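In Defense of the Long Table

Every office I have worked in wanted to get rid of its big table. Ours nearly went in September, when somebody decided that stools and little round perches would help us "move faster," and I found myself getting surprisingly worked up about it, the way you do about a thing you never noticed you loved.

I like a long table. I like that you have to slide the papers down to Maribeth Ignacio at the far end, and that she slides them back with a question penciled in the margin. People who sit down together stay a little longer than they meant to, and in my experience the good idea comes in those extra 13 minutes, after the agenda has run out and Tomás Bettencourt is hunting for his glasses (they are usually on his head).

A perch tells you to hurry along. A big table lets you spread out, lean on your elbows and change your mind, and I think we could all stand to change our minds more often than we do. So please, if you have one, keep it, scratches and all, and go sit at it with somebody tomorrow morning.
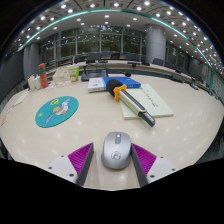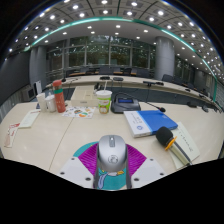
A silver mouse on the long table, and on its bright round pad.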